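December, a little after nine in the evening

Feet up, tea made, and I can finally write this down before it all runs together. Day 36 at Pralura and I still think of myself as a packer, even though I haven't taped a box in weeks! Marcelle laughed when I said so at lunch. She says her hands haven't caught up with her job title yet, and I know just what she means.

So now we teach. I do the same little grab and place over and over, 186 good ones today (my best so far), and somewhere upstairs Urs turns them into something the arms can use. My wrist aches in a new place. The old job got me in the lower back, so I guess that's a trade – ask me again in spring.

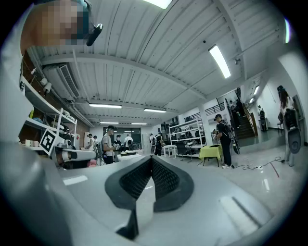
What I miss is the talking. On the packing line Hermine and I could gossip for a whole shift without looking down once. Now I have to pay attention to how I close my fingers, of all things, and when I chat I get sloppy and Urs sends the takes back. Twenty of them last week, the rat.

Heidrun asked him straight out whether there will be a line to go back to. He said the Nirent orders stay by hand through the summer and after that he doesn't know. I liked him better for saying it. Marcelle has already put in for the maintenance course. I took the form too, and it's still in my coat pocket, folded up with the bus pass. Must ask Mireille what the evening hours are.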